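Handheld Gripper Work: Table Setup and Good Practice

We use cookies to remember your settings and count visits. Accept | Manage choices

The Lisville group at Kuhlmann records table-setting tasks with handheld grippers. Its house rules were last revised in November by Hefin Voyle and apply to every operator, including short-term staff. This gallery page goes with section 5, on preparing the table and opening the jaws before a pick.

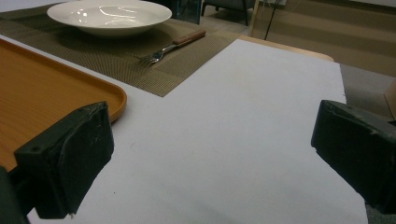 LISVILLE, 4 December 2023

Fingers wide open over the white sheet, with the fork and plate on the woven placemat behind it and the wooden tray to the left. Section 5 asks for fully open jaws at the start of each run.

Pads are inspected every 50 runs and replaced at 1,000. Scuffs on the face are acceptable. A pad that rocks on its mount is not, and the tool goes back to the bench with a tag on it. Write the run number on the tag.

Keep one item per pick. If an item is dropped, end the run, put everything back at its start position and log a new run. Do not edit the drop out afterward.

Operators sign off on the table layout before the first run of a shift and again after any break. Layout sheets are kept in the Divico binder by the door.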